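Chapter 2
Branching Narrative and the Numbered Section

Gamebooks are read out of order. The reader finishes a short passage, selects an option and turns to the section it names. This chapter treats the branching text as a structure that can be drawn, measured and tested before any prose is written.

The standard tool is the section map, a diagram in which each numbered section is a node and each choice is an arrow. Bjartur Ladefoged drew his map for The Flandstead Ferry by hand, with 200 sections and 14 endings. His working notes show that the endings were fixed first and the opening last -- an order many writers still favour.

Three terms recur throughout the chapter. A branch is a point at which the reader may proceed to more than one section. A bottleneck is a section through which all surviving paths must pass. An orphan is a section that no choice leads to, usually left behind when an earlier passage is revised.

Unchecked branching grows quickly. A book offering two options at every section, with no paths rejoining, would need more than 4000 sections to reach a depth of 12. Bottlenecks keep the total within a printable length, at some cost to the reader's sense of control. Section 2.1 begins with the simplest case, a single branch that rejoins at once. 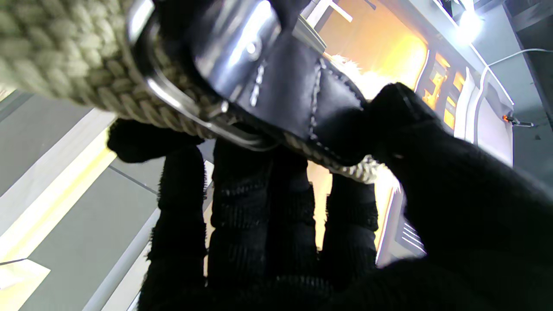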